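About Us

Hi, I'm Vinh Doãn, and Treslow is the company I started after I spent a big chunk of someone else's money on a robot that ended up under a tarp. I was the operations manager at a packing company then, and I bought the arm because the demo looked great. It did look great! It moved the sales guy's own boxes beautifully. Our boxes were a different story, and so was our floor, and so was our air supply, which I hadn't thought to ask about.

So that's where we come from. Treslow helps small and mid-sized businesses plan and budget for automation before they sign anything. There are four of us, we work out of a former carpet showroom (still the nicest carpet I've ever had in an office), and we don't sell robots. We don't take a commission from anyone who does, either. You pay us a fee, we tell you what we think, and sometimes what we think is "keep your money for another year."

What we do all day

Most people call us with a quote already in hand. They've got a price for an arm, they've got a boss asking when it'll pay for itself, and they've got a nagging feeling that something is missing from page two. Usually it's several somethings. Grippers and spare fingers. Guarding. A bench that doesn't wobble. Somebody's wages while they learn the thing. Software renewals, which love to hide in the small print. We keep a planning sheet called Sorkard that has 67 lines on it, and the robot itself is one line. I started Sorkard on the back of a delivery note and it has grown every time a customer got a surprise, so please don't be put off by the length – plenty of the lines will be a zero for you, and we go through it together over coffee.

We also help with timing. A lot of our customers set their budgets in March, and they tend to call us the week before. We'll always try to help, but if you can ring a couple of months earlier you'll get a much better answer out of us, plus time to get a second quote and maybe a third.

Buy, lease or wait

I get asked this one at every family barbecue, so let me put it here. Leasing is nice if your product changes a lot or you're not sure you'll have the same building in a few years. Buying is nice if the job is dull and steady and you've got someone in-house who likes fixing things. Waiting is fine too! I've told people to wait and they've come back happier and with a far clearer idea of the job. What I don't love is buying two of something before you've lived with one.

Used equipment is worth a look as well, though do ask for the controller's service history and check that you can still get cables for it. I once paid more for a cable than for my first car.

The bench in the back

Behind the office we have our trial room, which we named Sturkar for reasons that made sense late on a Friday. You send us your stuff, or the closest thing we can find to it, and we see how a gripper deals with it before you put a number in a budget. Hard square things are easy to plan for. Soft, squashy or layered things are where the money goes, and so are containers with high sides, where the fingers need room to get in and out. If an item needs special fingers, I want that on the sheet at the start, with a spare set next to it. 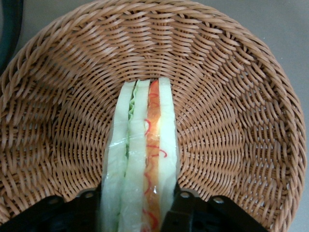 Gripper fingers on a layered play-food sandwich in a woven basket.

We write up every trial in plain words, good and bad, and you get the notes whether or not you go any further with us. Take them to another adviser if you like. Take them to the vendor, too – a decent one will be glad to have them, and the conversation about price gets a lot shorter.

Working with us

The first call is free and it's normally with me. After that, a basic budget review is $500 flat, and bigger planning jobs are quoted once we've walked your floor. We do like to walk the floor. Bring us your quote, a rough idea of how many shifts you run, and whoever will be looking after the machine day to day, even if they're grumpy about it. Especially then, they ask the best questions.

You'll find us in the Awwad Building, Suite 423, up the stairs and past the dentist. Parking is around the back, and the coffee is on from 8 a.m.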